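Grippers talk, speaker notes
2018-12-12, second slot after coffee

Slide 1. Title

Hi everybody, thanks for coming back in. I'm Ailbhe, I do manipulation at Skoryk, and for most of this fall I've been arguing with people over fingers. Robot fingers, two at a time. (Pause. If the mic is popping again, step left.)

Say thank you to Marites Villanueva early, she ran more of these trials than I did and she's sitting at the back.

Slide 2. What we wanted to know

We had money for one kind of gripper across both arms and two candidates for it. The Dument is the short-stroke one, quick, very stiff. The Usine opens a lot wider and closes slower, and the fingers give a little when they touch something. On paper the Dument wins nearly everything! Faster, lighter, simpler to mount. I had more or less written the order in October.

Then Bernadette Buckley asked me how it did with toy bricks in a bin, and I didn't have an answer.

Slide 3. Why bricks

People laugh at this slide, let them. Bricks are great. They're cheap, they're hard, they have corners, and when you pile them up they land every which way. A gripper that's lovely on a foam block can be terrible on a small brick leaning against the wall of a bin. You get one finger in, the other one lands on the rim, and the controller thinks it has hit the table.

Slide 4. The numbers

Go slowly on this one. We did 3000 attempts in total. That covers both grippers and both arms, all of it on the same controller, which is Kesier on the stock settings. Of those, 1026 were in the bins and everything else was open table.

On open table there's nothing in it. I could show you the plot but it's two lines on top of each other.

In the bins the Dument missed 243 times and the Usine missed 142, same number of tries each. I went looking for a mistake in my script for two days — Daithí Corrigan went looking for a third — and we didn't find one.

Slide 5. Where the misses come from

Play the clip here, no sound. Mostly it's the approach. The short-stroke fingers have to line up almost perfectly before they go in, and in a bin you don't get perfect. With the wide opening you can come in crooked and still get something between the fingers. It may not be the brick you picked, but for sorting by color I don't care which green one I get.

Slide 6. The setup
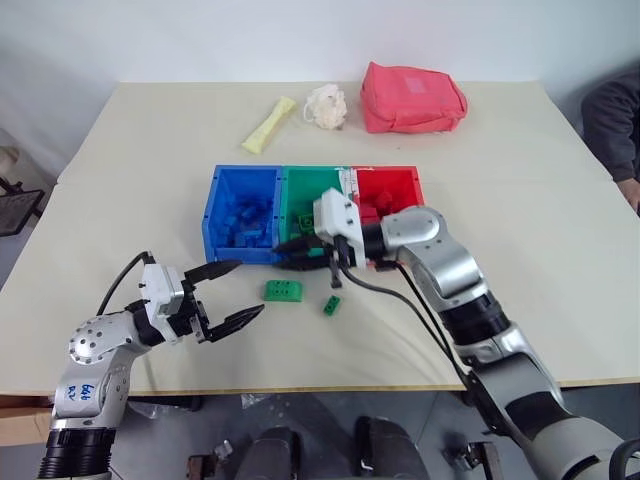
Slide 6: two arms, three bins. Right gripper is in the green, left one is open over the table.

Leave this up for a bit, somebody always wants to ask about cables. Yes, we route them outside the arm. Yes, they snag. On the left we gave the cable a big loop so the wrist can turn, and I'd like a shorter one, but every time I shorten it Marites has to put it back.

Also mention the bins being side by side. It means the fingers can catch a neighbor's wall if you come in at a slant, and I left it that way on purpose. Spread them out and both grippers look better than they are.

Slide 7. What I'd change

Cameras. I spent all my time on fingers and a good share of the leftover misses are the arm blocking its own view. Ľubica Kolář has a wrist camera mount she likes and I want to rerun the bin set with it before we touch anything else.

I'd also tune Kesier separately for each gripper. Somebody will raise this and they'll be right, stock settings probably favor the softer fingers a bit.

Slide 8. So what did we buy

The Usine, for both arms. It's slow, and I still grumble at it. If your parts come in a tray, all facing the same way, get the Dument and enjoy the speed.

Questions. Repeat each one into the mic. Raw logs are with Daithí, ask him for the link.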